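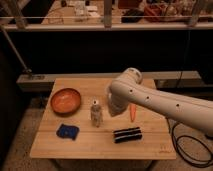
Droretmont Settles Copyright Suit Over Drodari Sound Library

OSINTON, Nov 9, 2021 – Droretmont, the publisher of the Drodari library of licensed music and sound effects, said today that it has settled its copyright lawsuit against the operator of a file-sharing site that offered Drodari recordings for free download. The case had been set for trial next spring. Both sides have asked the court to dismiss it.

Under the settlement, the operator will remove all Drodari recordings from the site, block new uploads that match them, and pay Droretmont an amount that the parties have agreed to keep private. The operator does not admit liability.

Droretmont filed the suit in June after sending the site 468 takedown notices. According to the complaint, most of the files named in the notices were taken down within a few days, but many of the same recordings came back under new file names, often from the same accounts. The complaint listed 1219 separate recordings. The operator argued in its answer that it had responded to every notice it received and that it had no duty to look for repeat uploads on its own.

The court had not ruled on that question when the parties reached their agreement.

"We would have been ready for trial, but our composers get more out of having the files gone now than out of a ruling two years from now," said Raelene Sheehan, general counsel of Droretmont. "The upload block was the term we cared about most. Sending the same notice for the same track again and again costs us staff time, and it costs the people who made the track their royalties."

What changes for Drodari contributors

Drodari pays royalties to composers, field recordists and sound designers each time a customer licenses their work. The library has more than 700 contributors. Once legal costs are paid, the settlement money will be divided among those whose recordings were listed in the complaint. Each share will depend on how many of the contributor's recordings were on the list.

Contributors do not need to file a claim. Droretmont will send statements by email to the address on each royalty account, and payments will go out with the next regular royalty run. Contributors who have moved or changed banks should update their account details before then. Heirs of contributors who have died can write to the royalty department for the form they need.

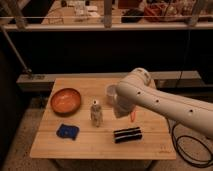
A table with a bowl and other small objects, and a white robotic arm reaching in from the right.

What changes for customers

Existing Drodari licenses are not affected. Customers who bought a license from Droretmont or from an authorized reseller do not need to do anything.

People who downloaded Drodari recordings from the file-sharing site and used them in a video, game, podcast or other project do not hold a license. Droretmont will let them buy one at the standard price, with no added fee, for a period of 3 months. A license bought this way will cover past use as well as future use – provided the project is listed on the order form. Droretmont does not plan to bring claims against individual users who buy a license during this period.

The settlement does not give Droretmont the names, email addresses or download histories of the site's users. The company had asked for account records of repeat uploaders earlier in the case and has withdrawn that request.

Other matters

Droretmont's separate case against a reseller that kept selling Drodari licenses after its contract ended is still open. The settlement announced today has no effect on it, and the company will not comment on that case while it is pending.

Droretmont was represented by the law firm Prendergast.

About Droretmont

Droretmont publishes and licenses music and sound effects for film, television, games and online video. Its main product is the Drodari library. The company is privately held and has its head office in Osinton.

Press contact

Raelene Sheehan, General Counsel
Droretmont, Osinton

Questions about royalty statements should go to the royalty department through the contributor account page.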